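Workshop notebook, Tonport bakehouse
16 October 2021

Bun trial, same formula as last time except for the milk powder, which is left out. Five batches, 552 g flour in each, all from bag lot 3036. The older bag has gone to the pizza side, please don't put it back on our shelf.

Mixed on the Branetti at first speed until it came together, then second speed. The bowl still knocks at second speed. I tightened the collar before batch two and it was quieter, but it had worked loose again by the end. Needs a new pin.

Dough was slacker than I wanted in the first two. Held back a spoonful of water from the third onwards and it handled much better, less flour on the bench. Butter went in at the end in small lumps. In batch four I was impatient and put it in all at once, and it slid round the bowl for ages before it took. Rested 10 minutes after mixing, before scaling.

Shaping: the tight ones kept their height. A couple from batch one opened at the seam and spread. I think the seam was floury. Put them seam down on the trays and press once with the flat of the hand, not twice.

Bradaner oven, middle shelf. The left side still colours faster than the right, so trays were turned halfway. Batch three was turned late and has a dark edge on one side. Egg wash on batches one to four, milk only on five. The milk ones came out dull but the crust was softer, and I prefer it for anything with a filling that slides about. Kashindye sesame on two and four. It sticks well to egg.

Crumb on three and five is close and even. One is too open, with a hole under the top crust. Two is somewhere in between. Four tastes best, annoyingly, and I can't tell if that is the butter or the sesame.

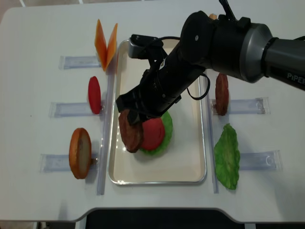
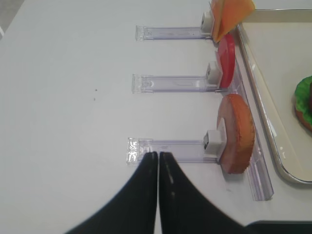 STORAGE AND KEEPING

Bagged half of each batch once cool and left the other half out on the rack under a cloth. Label is on the bag, batch number only. Squeeze one from each tomorrow morning and write it down here before anyone toasts them.

In the January trial the bagged ones went leathery on top and the cloth ones were dry at the cut face by the next day. The milk powder was in then, so this is not a clean comparison, but worth looking at side by side.

Two from batch five are in the freezer, top drawer, wrapped singly. Thaw in the wrap.

To do: order the pin for the Branetti. Check the oven door seal on the left. Repeat batch three with milk on top and the trays turned on time. More sesame, the jar is nearly out.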